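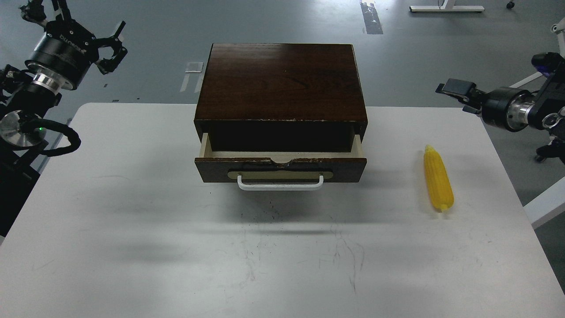

Fig. 1. Drawer cell, head view. Drawer partly open, corn on the table to the right of the cabinet.

Unit 8. Segmenting long demonstrations by contact state
Course notes, Asabe Igwe

Reading for this unit: the Lirkamdale report, sections 2 and 3. Skip the appendix on calibration.

8.1 Problem
A bimanual policy trained on whole episodes of the drawer task tends to blur its phases. The actions for "approach handle" and "release handle" start from similar arm poses, and with the drawer partly open a single head image may fit either one. The policy then averages the two and stalls near the handle.

8.2 Method
The Haruna segmenter cuts each episode at changes in contact state. Inputs are gripper width, wrist torque and the head image. A cut is placed when the contact label changes and holds for 8 consecutive steps. Shorter changes are treated as noise. Each segment gets one label from a fixed set: free, pre-grasp, pull, place, push.

Let c(t) be the label at step t and k the hold length. Large k drops brief contacts with the handle; small k splits one pull into several. 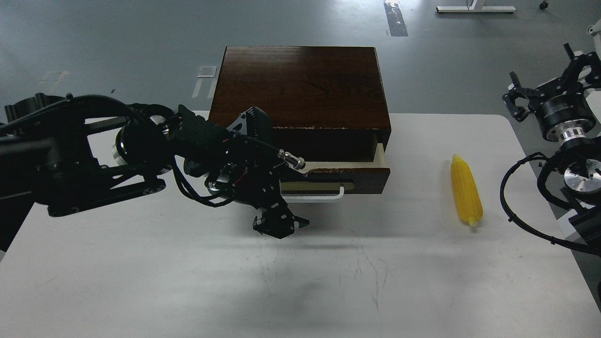
Reading time: 2 min

Fig. 2. Left gripper just in front of and below the drawer handle. The image alone does not settle the label. Pre-grasp and post-release can both look like this, so the width and torque history must be used.

8.3 Result
The Drelen set has 119 episodes. With the image only, 23 were cut in the wrong place at the handle. Adding width and torque brought this down to two. Both remaining errors were slow pulls in which torque stayed under the threshold.

8.4 Limits
The labels cover one object and one drawer. A second drawer with a different handle needs a new torque threshold. Gandon, the planner used in Unit 9, assumes segments do not overlap between arms; the present method does not enforce this.

Exercises
1. Derive the delay in cut placement as a function of k.
2. Propose a rule for slow pulls that leaves k unchanged.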